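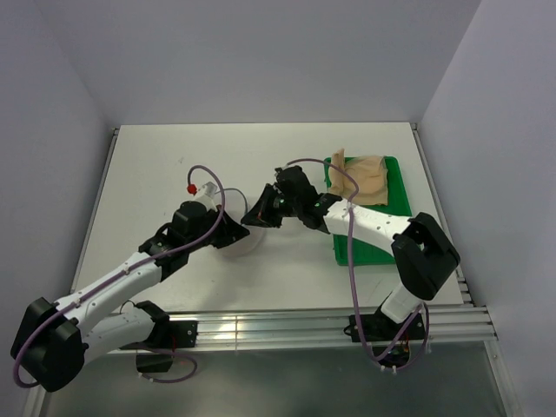

I got back from Numau late last night with a tote bag, two pens and a head full of software, so let me get this down before it all turns to mush.

Lelta has its control and planning group there, up on the third floor of a building that used to belong to Gerlach (the old name is still in the elevator!). They open the doors for a day every so often, and I'd missed the one in February with a cold. I'm so glad I made it this time.

The two-arm bench was where I stayed the longest. It's a pair of small arms bolted to one rail at the front of a white table, with their grippers reaching in toward each other. While I was getting my place in the crowd, the left one had a little white thing with a red cap between its jaws, and the right one was hovering next to a folded-up cloth in a green tray. I'm a warehouse software person, so my idea of planning is which truck gets loaded first, and I figured two arms meant two programs. Nope! The planner treats the pair as one big machine and picks a path for both at the same time, which means it never has to work out who yields to whom in the middle.

It costs them, though. The more joints you plan for together, the more ways there are to get somewhere, and the search gets slow. Their answer is a cache of motions that have worked before. When a new request comes in, the planner grabs the closest old one and bends it to fit, and it only starts from scratch if the bent version would hit something. The cache had 1479 motions in it that morning. I asked whether old junk piles up in there and got a big grin and a "yes." Someone has to prune it by hand, and they'd love a tool for that. (Same, friends. Same.)

Then we got a look at the logs, and this was my favorite part of the day. They have a viewer they built called Wemholm, and it lines up the camera picture, the commanded joint angles and the measured ones on one timeline. You drag the slider and everything moves together. They pulled up a run where the commanded and measured lines drifted apart at one wrist, and the lag was 116 milliseconds. The cause was a logging call sitting inside the control loop, writing to disk every cycle. I laughed out loud, as I have shipped that exact bug. They moved it to its own thread and it's been fine from then on.

Perception got less time than I wanted. The short version is that cloth is miserable. A tray has edges and corners and stays the shape it is, so they can fit a model to it and be done. A cloth is a new shape every time you let go of it, so they don't bother with a full model – they look for a spot that's likely good to grab, try it, and look again. They've labeled 385 pictures of cloths for this so far, all by hand, and you could hear how tired they were of it.

I did ask about the simulator. They run 300 simulated tries before a new planner version is allowed near the real arms, and it's good at catching collisions and pretty useless for anything soft. Fair enough!

Practical stuff if you're thinking of going: parking is on the street behind the building, the coffee is upstairs and free, and the bench talks fill up fast, so skip the welcome slides and go straight to the third floor. I'm going to try the slider idea on our own dock logs next week.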